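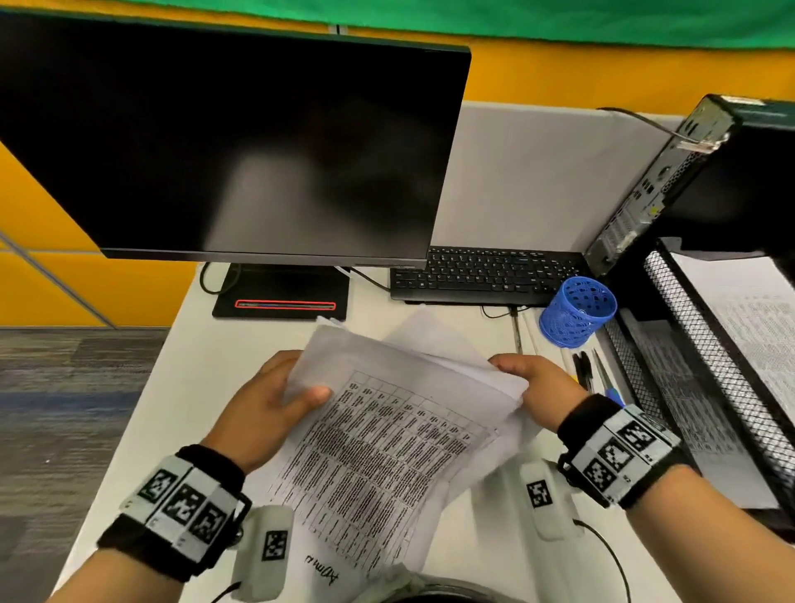 Going through a stack of printed tables at a desk.

Parish Records Indexing: Frequently Asked Questions

Last updated May 18, 2021

What is the index?

The index is a searchable list of names, dates and places taken from local registers: baptisms, marriages, burials, school admissions and poor relief rolls. It does not replace the registers. Each entry tells you which book and page to ask for, so you can read the original wording yourself.

Is it free to search?

Yes. You can search from home without an account. There is a charge of £2 for a copy of a single page, sent by email. Paper copies cost more and depend on postage.

How far back do the entries go?

It varies from register to register. Most of the burial books start later than the baptisms, and several have gaps where a clerk stopped writing or a volume was lost. The coverage page lists each register with its first and last years. Please look there before you decide that someone is missing.

I know my ancestor was baptised here. Why can't I find the entry?

Try the surname with a different spelling first. Clerks wrote what they heard, and the same family can turn up as Strachan, Strahan and Strachen in one book. We index the name as written and do not correct it. You can use an asterisk in place of any letters you are unsure of.

If that fails, search by the father's first name and leave the surname blank. It is slow but it often works. Some families also used a church in the next parish, or one outside the established church altogether, and we hold few of those books.

What does "Illness" mean in the burial entries?

It is a column heading in one of our burial registers, and we have kept it as the name of the field. The words in it are the clerk's own. "Decline" was often used for tuberculosis, "the bowels" could cover a great many things, and a blank means only that nothing was written down. We would not treat any of it as a medical finding.

Are recent records included?

No. Baptisms are closed for 100 years and burials for 50. If you need a later record for legal reasons, you should apply to the registrar, not to us.

How are the entries checked?

Each page is typed up by two people working separately. The two versions are compared, and where they differ a third person goes back to the page. Printed tables are then read through by hand. Davina Kerr looks after the checking and has the last say on hard readings. Doubtful letters are shown in square brackets, and a word that could not be read at all is marked with a dash in brackets.

I have found a mistake. What should I do?

Use the corrections form and give the entry number. For example, entry 2368 was changed last November after a reader sent us a photograph of the family gravestone — the clerk had written the wrong first name. In that case we kept the name as written and added a note. We only change the name itself when our own reading was wrong.

Please allow a few weeks for a reply.

Can I see the original registers?

In most cases, yes, by appointment in the reading room. Book 138 is too fragile to handle and can only be seen on film. Bring a pencil, as pens are not allowed. Bags and coats go in the lockers outside.

Can I help with the indexing?

We are glad of help. You need a computer and some patience with old handwriting. Kirstin Ogilvie sends new helpers a practice page and a short guide to letter shapes. Most people find the long s and the capital letters hardest to begin with.

Can you do the research for me?

We can check one named entry for you. For anything longer we keep a list of local researchers who set their own fees. We don't recommend one above another.

May I use entries in my own family tree or book?

Yes, as long as you name the index and give the register and page. Please don't copy whole registers to another website. Questions about this go to Rory Strachan through the contact form.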